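What Lives on the Counter: A Small Study of Kitchen Clutter

Project report, Home and Interior Studies, Starkdale

Why I picked this

My first idea was to redesign a whole kitchen. My teacher talked me down from that pretty fast (we had one term and no budget), so I ended up with the counter. Just the counter! I figured I'd be done in a week, and then I spent most of February thinking about where people put their toasters.

The question I settled on was simple: when a kitchen has cabinets and drawers, why does so much stuff still live out on top, and does it matter how it's arranged?

What I did

I started with a survey. I handed out 156 paper forms around Starkdale, mostly at the library and to anyone in my building who'd open the door, and got 32 back filled in well enough to use. That was a letdown, and I know it's a small group. The form asked people to list everything on their main counter, mark what they'd used that day, and draw a quick sketch from above. I loved the sketches. Some people drew every spoon. One person drew a rectangle and wrote "stuff" in it.

After that I tried layouts myself. I'd pick an arrangement, make the same breakfast and the same lunch (toast, cereal, a chopped salad), and write down every time I had to move something out of the way before I could do the next step. I called these "shuffles" in my notes and the name stuck. I also borrowed the idea of sorting things into "reach" and "rest" from the Florier kitchen planning sheet we used in class. Reach things are what you grab while you cook. Rest things just sit there until you need them.

What people told me

Toasters and kettles came up again and again, which surprised no one in my class. What I didn't see coming was how many people keep food out on purpose. Cereal was the big one. Several people wrote that if the box goes in a cabinet, the kids ask where it is every single morning, so out it stays.

Another thing that came up was guilt. I never asked about it, but people kept adding notes like "I know this should be put away." I think that's a bit sad, to be honest with you. If you use it every day, let it stay out!

The layouts

Layout one was the "everything spread out" version, with things wherever they landed. It was terrible for chopping. I kept sliding jars along with my elbow and losing track of my knife.

Layout two put every single thing in a cabinet, so the counter looked amazing, and making toast turned into a whole event. I gave up on it after two days.

Layout three was the one I kept coming back to. Appliances go together at one end, jars and tools go in a row against the backsplash, and the cutting board gets the open space in the middle. I named it the Dinu layout after my apartment building, where I first saw a neighbor's sketch of it.
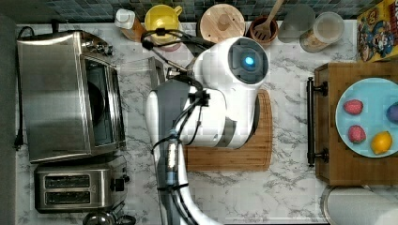

Fig. 1. Layout three from above: toaster oven and toaster on the left, pitcher, utensil crock and jars along the teal backsplash, cutting board out in the work area.

What I like about the back row is that the tall things stop being in the way. The wooden spatula standing in the terracotta crock is a classic reach item, and the clear canister lets you check what's inside without picking it up. The cereal box gets the far corner, which the parents from my survey would probably approve of. White marble also makes the darker pieces easy to spot, though I can't really claim that as a finding.

What I'd change

My shuffle counts got messy partway through when I forgot whether wiping crumbs counted. (I decided no, then had to redo the first two days.) I'd also want more forms back, and I'd ask about left-handed people, because two of them wrote to me in the margins about it and they had a point.

I had planned to try the Fidari rail kit for hanging tools, but it didn't show up in time. If I get to carry on with this, the rail goes first, then a second round of sketches from the same 32 people, if they're still speaking to me.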